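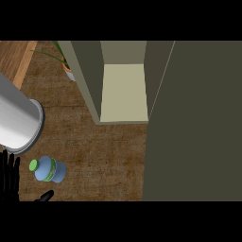
Zainab Oyewole kept asking for a bigger home page, and her request is a fair place to begin a chapter on landing pages. The visitors to her shop, Harko, came from an email sent in December. The email offered one product. The home page offered 856.

A landing page has one job - to carry on from the link that was clicked. In this chapter you will plan a page with a single offer, write its headline, and cut its form from six fields to two. Section 5 covers testing. Keep your notes from the last chapter at hand, as the first exercise uses them.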